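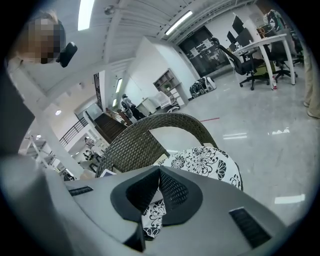 Seating on the upper level of the Clanville reading hall is now the responsibility of our department, and we are seeking advice on the care of the woven chairs. The set was inherited from the previous tenant without labels or care instructions. Each is a dark brown wicker chair with a curved back, and a cushion in a black-and-white floral print, with large blossoms resembling chrysanthemums, is kept on the seat. The area has an open stairwell with a black metal railing, and the chairs are placed on the same floor as that railing.

Our department is responsible for 9 chairs. Two matters require a decision before April. First, dust has collected between the strands, and the cleaning contractor has proposed washing the chairs with a hose in the delivery yard. We do not know whether the strands are natural or synthetic, and we would prefer to establish this before any water is applied. Second, the cushions move forward when a visitor sits down, and two visitors have reported this at the desk. We would like to know whether the cushions may be tied to the backs without damage to the weave.

A quotation for full replacement was received in the amount of $1,272. The department would prefer to retain the existing chairs if their condition permits.

Any guidance on cushion fabric would also be appreciated. The covers have zippers, but the fiber content is not stated anywhere on them.

Posted by Grisavbridge Facilities Desk

Reply from Jitaru Furnishings Care

The material should be identified first. Turn one chair over and look for the end of a strand, which is usually found under the seat where the weaving was finished. A natural strand will show a fibrous or grainy end and will vary slightly in thickness along its length. A synthetic strand is generally uniform, with a smooth cut end, and it will often be the same color all the way through. Please do not use the flame test recommended on some pages. It damages the strand and is not suitable for an indoor public area.

If the strands are natural, the hose should not be used. Vacuum each chair with a soft brush attachment, working in the direction of the weave, and follow with a dry paintbrush at the crossings. Marks may be removed with a cloth that has been wrung out well in lukewarm water with a small amount of mild dish soap. Wipe again with plain water and allow the chair to dry away from heaters. A chair should not be returned to use while the seat is damp, as the weave may stretch under weight and will not always recover.

If the strands are synthetic, more water is acceptable, but please consider the legs before using a hose. Water can enter a metal leg at the joint and cause rust that does not show for several months. A bucket and a soft brush are sufficient. 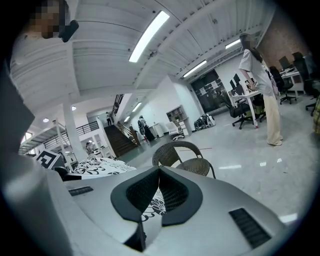

Dark brown wicker chair with a rounded back and thin dark metal legs, on light gray tile.

With legs of this kind on a glossy floor, the feet should be checked at the same time. Worn or missing glides will scratch tile, and a chair that slides backward will make a loose cushion seem worse than it is. Replacement glides are sold by leg diameter, so measure one leg before ordering.

With regard to the cushions, ties are acceptable provided they are flat and at least half an inch wide. Pass each tie around a structural member of the chair and not around a single woven strand. A thin cord will cut into the weave over time. Many institutions prefer a sheet of open rubber mesh, of the type sold for placing under rugs, cut slightly smaller than the cushion and laid on the seat. Test it under one cushion for 7 days and inspect the seat for any color transfer before treating the remainder.

Reply from Purness Community Hall Office

We use the rubber mesh and can confirm that it holds. Ours is lifted out and rinsed once a month, as crumbs collect in it.

We would not recommend ties in a public building. Visitors undo them.

Reply from Clanville Textile Group

On the matter of fabric only. Black-and-white prints require some caution because the dark areas may bleed into the white. Dampen a white cloth, press it against a black part of the print on the underside for one minute, and examine the cloth. If any color has transferred, the covers should be sent to a dry cleaner, who should be told that the fiber content is unknown.

If the cloth remains clean, remove one cover and wash it alone in cold water on a gentle cycle. Close the zipper first. Do not use bleach, including on the white areas, and do not place the cover in a dryer. Put it back on the cushion while it is very slightly damp along the seams - it will fit more easily - and leave it standing on edge until fully dry. The other covers may be washed once the first has been checked for shrinkage.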